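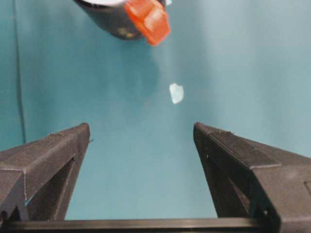
Print this page
E-mail this page

Where Does Teal Come From?

Teal is a color between blue and green. You can find it on walls, raincoats, lunch boxes, and tabletops. Some teals are dark and look almost gray. Others are pale, and people often call those turquoise.

The name comes from a bird. The teal is a small duck, and one kind has a patch of blue-green on the side of its head. People started using the bird's name for the color a little over 100 years ago.

Making teal paint

Petronella Nel mixes paint at a shop in Narnelby. She starts with a can of white and adds blue and green. Then she adds a tiny drop of black so the color is not too bright. Her recipe book has 817 colors in it, and 10 of them are kinds of teal.

"Blue goes in first," she says. "Green is strong, so I add it slowly."

Why one color can look like many

A tabletop may be painted all one color and still look different from place to place. Where light falls on it, the color looks paler. Where something blocks the light, the color looks darker. The paint is the same all over. Your eyes are seeing more light come from one part than from another.

Colors also change next to other colors. Orange is nearly the opposite of teal on a color wheel. Put something orange on a teal table and both colors seem stronger. Put a white scrap of paper there and it stands out too, and it may even seem a little blue.

Try it yourself

You will need a sheet of teal paper, a scrap of white paper, something orange, and a flashlight.

1. Lay the teal paper flat on a table.
2. Put the orange thing and the white scrap on it, a hand's width apart.
3. Turn off the room light and shine the flashlight from one side.
4. Look for the palest teal and the darkest teal.
5. Move the flashlight to the other side and look again.

Draw what you saw, using more than one crayon for the teal.

Print this page
E-mail this page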